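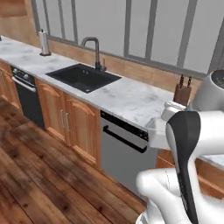 Kitchen 3, the Wisau practice round.

Emilian Zamfir had promised the judges a robot that could tidy a kitchen. Aurelia Cozma, who had written most of the code, had promised nothing.

"It's by the dishwasher," he said.

"It's by the dishwasher in a computer," she said. "My little brother can fly a jet in a computer."

The Gronen Cup wanted 230 clean runs before the final. They had 61, and she didn't trust half of those. A run counted as clean if the score file said so, and Emilian had written the score file in July, on a bus.

He loaded the next one. The loading bar took its time.

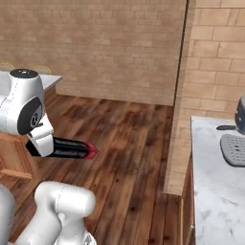

"What is that thing it's holding?" Aurelia asked.

"Black. Red tip."

"I can see that. What is it?"

He scrolled through the object list, then scrolled back up. "It's listed as item 2."

"And where does item 2 go?"

"Away," said Emilian.

She pulled the keyboard over and opened the score file. There was one rule in it for putting things away, and all it checked was that the thing was no longer where it started.

"So the floor is fine," she said.

"The floor is technically fine."

She deleted the rule. The counter at the bottom of the screen went from 61 to 0, and Emilian went to find a vending machine.

Comments

jafri_fan: My club had this exact score file.

Musico: Did they make the final or not?

More stories
The Spare Battery
Lane Four
Mrs. Jafri's Calculator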